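Ticket 106
Product: Teuber low-tack masking tape, blue
Subject: Tape edges lifting and leaving a sticky line on worktop
Opened: May 2023
Status: Open, waiting for customer

Hello Prudach support,

I hope this is the right form, the other one kept asking me for a boiler serial number. I'm after help with tape, of all things. I bought 3 rolls of your Teuber blue from the Redville shop to mark out a big craft worktop before I put anything on it for good. The top is one of the Saludmont ones in the greyish taupe, matt finish, and I love it to bits, so I'm a bit nervous of doing it any harm!

The plan was simple. One long line across, one long line down, and then everything gets measured off the point where they meet: cutting mat in one corner, paper trimmer in another, and the big area nearest me left for spreading things out. I've had the first lines down since November (I know, I know, I kept changing my mind about the trimmer) and when I peeled up a short piece near the wall it left a thin tacky line behind. Warm water did nothing. Washing-up liquid took off perhaps half of it and then just sort of pushed the rest about.

So I've since put down a fresh pair of lines, by hand, no ruler, and they've gone a bit skew-whiff. I don't mind that so much. What I do mind is the edge, which won't stay neat, and there's a little place just under the crossing where it has torn or come up.

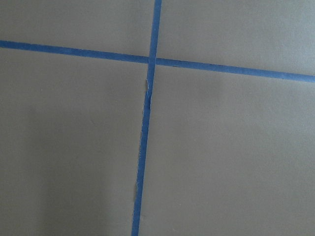

Prudach Support: Thanks for getting in touch, and sorry about the residue. Six months is well past what we'd suggest for the low-tack tape, as the glue hardens and stays behind when the backing comes away. Please try a little white spirit on a soft cloth, on a hidden patch first, then wipe down with soapy water and dry. For the new lines, could you tell us whether the top was cleaned beforehand, and with what? Polish or spray wax will stop the edges gripping.

Right, well, you may have got me there. I'd gone over the whole top with furniture spray the evening before, the kind with wax in, feeling very pleased with myself. I didn't think of it as something that would matter on a matt surface.

I tried the white spirit this afternoon. First go on the underside of the front edge, no mark at all once it dried, so I got brave and did the line by the wall. It came off in 2 passes! There's a very slightly shinier stripe if I crouch and look along it towards the window, but I think that may be where I rubbed too hard, and it'll be under the shelf unit anyway.

Next I did a test strip at the far end, where I'd washed the wax off with soapy water and let it dry overnight. I pressed it down with the back of a spoon, working from the middle outwards, and the edges have held so far. I'm going to take up the crossed lines and do those again the same way, properly squared this time with the long steel rule.

Couple of things before you close this. Is it all right to lay one strip over the other at the crossing, or should I cut them so they butt up? I want a clean corner to measure from and the overlap makes my pencil line wander. And is there a wider version? My rule is 200 cm and I'd quite like to see the line past the edge of it.

I'll leave the new ones down for a week and report back.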